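Raltedach Cell, Progress Report to Plando: Setup and Upkeep of the Ceiling-Mounted Arm
Reporting period: January to March
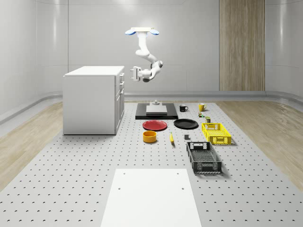
Figure 1. Simulation model of the cell, arm in the raised position with the gripper pointing to the left, tableware and crates on the perforated platform.

1. Where we are now

In the last report we promised three things for this period: a corrected simulation model of the cell, a new mounting calibration for the arm, and a maintenance routine that the people in Fotthorpe can follow without calling us. The first two are finished. The third is written and in use, but one part of it has to be changed, and I explain this in section 4.

The cell is used for table clearing and sorting tasks. Plates, mugs, a bowl, small food items and two crates are placed on the platform, and the arm works on them from above. We keep the ceiling mounting which was agreed in the first phase. It leaves the floor free on all sides, and the operators like this. The price is that every service job on the base has to be done from a ladder, with the arm locked.

2. The simulation model

The old model was made before the cell was built, and it differed from the real room in several places. The platform was too short, the cabinet was missing, and the arm was hanging from a point that did not agree with the ceiling plate. We measured everything again in January and built the model new from these measurements.

The cabinet with the drawers is now included on the left side. This was important for us, as the raised arm is folded toward the cabinet and its gripper is at about the height of the cabinet top. In the old model the planner believed this space was free. The hole grid of the platform is also modeled, so that a fixture can be placed by its hole number and it has the same position in the model and in the room.

The objects start with clear gaps between them. We chose this layout as the standard one for checks after service. For the tasks themselves the layout is changed in each run.

3. Mounting and calibration

During the first week of February the arm showed a position error which was growing slowly. At the far crate the gripper closed too early on the wall of the crate, and at the near side of the platform there was almost no error. We first suspected the gripper fingers and exchanged them, without any result. The cause was in the ceiling plate. Two of the bolts had lost part of their torque, and the plate was tilted by a very small angle. For an arm that hangs, such an angle becomes a large error at the end of the reach.

The repair took one afternoon. We supported the arm, removed the bolts one after another, cleaned the threads and put them back with new locking washers. The torque values were taken from the mounting sheet supplied by Kinnunen. After this we ran the calibration with 32 poses, and repeated it the next morning with the cell cold. Both results agreed, and we entered the new base position into the model.

To check the work we ran 101 pick-and-place cycles with the standard layout. All cycles but one were completed. In the failed cycle the black mug was gripped at the handle and turned in the fingers. We consider this a question of grasp choice, and it does not come from the calibration. It is given to the software part of the project.

4. Maintenance routine

The routine has a weekly part and a monthly part. In the weekly part the operator wipes the gripper fingers, looks at the cable at the elbow, clears the holes of the platform with a brush and sends the arm to the raised position. The weekly part was planned for 16 minutes, and the operators in Fotthorpe tell us this is realistic.

The monthly part contains the torque check of the ceiling plate and a short calibration. Here we made a mistake in the planning. We had written 36 minutes, but this does not include bringing the ladder, locking the arm and signing the lock sheet. We will give a corrected time in the next version. We also want to mark the bolts with paint – a turned bolt can then be noticed from the floor, before the monthly check.

5. Costs and open points

The spending is inside the budget for this period. The washers and the spare fingers were paid from the line for small parts. One set of fingers remains in stock in Raltedach.

Open for the next period:

Corrected monthly routine, with paint marks on the bolts.
Spare cable for the elbow, ordered in March, delivery not confirmed yet.
Second calibration check, after three months of normal use.
Decision from Plando whether the crates stay in their present size. If larger crates are wanted, the reach on the right side must be tested again, and we would need to know this before the next calibration check.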